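Foire aux questions — Utilisation de la cuisine commune

Résidence Hubmann, service de l'intendance
Version du 4/20/18

La présente page réunit les questions les plus fréquemment adressées à l'intendance au sujet de la cuisine commune. Elle complète le règlement intérieur et ne le remplace pas.

Qui peut utiliser la cuisine commune ?

La cuisine est ouverte à l'ensemble des résidents ainsi qu'à leurs invités, sous la responsabilité du résident qui les accueille. Les groupes extérieurs doivent déposer une demande écrite auprès de Mme Regula Koller.

Faut-il réserver ?

La réservation n'est pas requise pour la préparation d'un repas individuel. Elle est obligatoire pour tout repas collectif et s'effectue au bureau 123, sur présentation de la carte de résident. Une caution de 300 francs est demandée pour les repas collectifs ; elle est restituée après l'état des lieux.

La vaisselle est-elle fournie ?

Oui. Les assiettes, bols et couverts en inox appartiennent à la résidence et ne doivent pas quitter la cuisine. Les résidents peuvent apporter leur propre vaisselle, à condition de la remporter après usage. La vaisselle personnelle laissée sur place est déposée au local 613, où elle est conservée jusqu'à la fin du mois.

Dans quel ordre convient-il de procéder au lavage ?

Les restes alimentaires sont d'abord vidés dans la poubelle à compost. Les verres et les biberons sont lavés en premier, puis les bols et les assiettes, et enfin les casseroles. L'eau est renouvelée dès qu'elle devient grasse.

Peut-on laisser la vaisselle à tremper ?

Le trempage est toléré pendant la durée du repas. Aucune pièce ne doit rester dans l'évier pendant la nuit, même lorsqu'il s'agit d'un simple bol.

Où poser la vaisselle en attente de lavage ?

Elle peut être posée sur le plan de travail, du côté droit de l'évier, pour autant que le bac reste accessible aux autres utilisateurs. Les assiettes sont vidées au préalable.
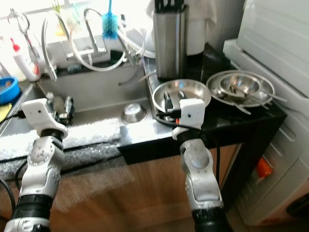 L'évier de la cuisine commune et le plan de travail noir, avec une assiette ronde en inox à droite du bac.

Quels ustensiles de nettoyage sont mis à disposition ?

L'intendance fournit les éponges, le liquide vaisselle et un goupillon. Ce dernier est réservé aux bouteilles et aux biberons — il ne doit servir ni pour les poêles ni pour le siphon. Les éponges usées sont échangées sur demande par M. Valentin Frei.

Comment entretenir le bac en inox ?

Un rinçage à l'eau claire suivi d'un essuyage au chiffon doux suffit à l'entretien courant. La paille de fer et les produits chlorés sont proscrits. Les traces de calcaire peuvent être traitées au vinaigre dilué, puis rincées sans délai.

Que faire en cas de fuite ou d'écoulement lent ?

L'utilisateur ferme le robinet et avertit l'intendance. Il est interdit de démonter le siphon ou les tuyaux, ainsi que de verser un déboucheur chimique dans l'évier.

À qui adresser une question qui ne figure pas sur cette page ?

Les demandes sont à adresser par écrit à Mme Nadja Gruber, intendance de la Résidence Hubmann, ou à déposer dans la boîte aux lettres du bureau 123.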